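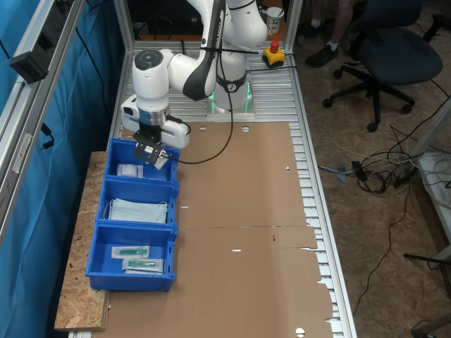
Do three open bins really beat one first aid box?

Ekua Wumbei
I look after supplies for a small workshop. We have one lidded box and it's a mess, fine, but everything is in it. Now a coworker wants blue bins on the bench, sorted by type. One article claims this saves up to 20 minutes a week, which I doubt. Has anyone lived with this past the first month?

Laine Jaunzems
I have, and I'm half sold. Masks work well in an open bin because people take them all day. Small wrapped dressings are another matter. One little packet looks lost in a bin that size, and then somebody drops a glove or a pen on top of it.

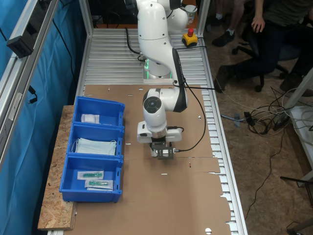
Masks in the middle bin, sealed packages in the near one.

If you do it, keep sealed packages in their own bin and don't stack them deep. We check ours every Thursday. Skip the label maker, the labels peeled off ours by November.

Watch out for soft stuff in thin bags too. You can't tell much through cloudy plastic, and I wouldn't trust anyone who says they can.
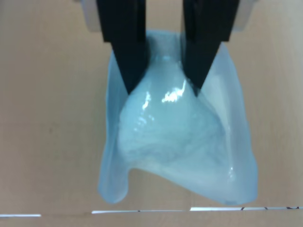 Pale blue bag, whitish contents.

I write the contents and date on the bag in marker before it goes in.

Bramley
bins are fine. we have 7 of them. buy the cheap ones
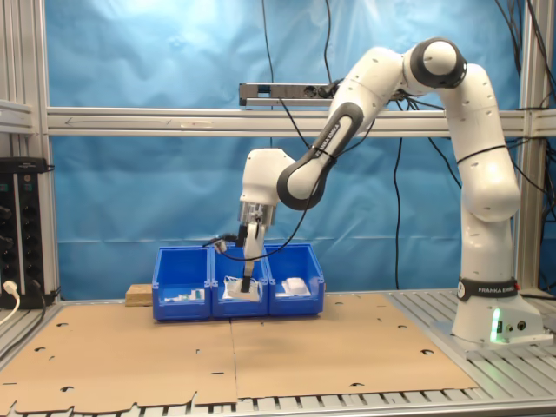
Should the bins replace the first aid box completely?

Keep the box. Bins are for things people use daily, and open ones collect dust and sawdust. Anything you'd need in a hurry belongs under a lid, in a place everyone already knows. I'd try the bins with masks only and see if your coworker still likes refilling them after 7 weeks.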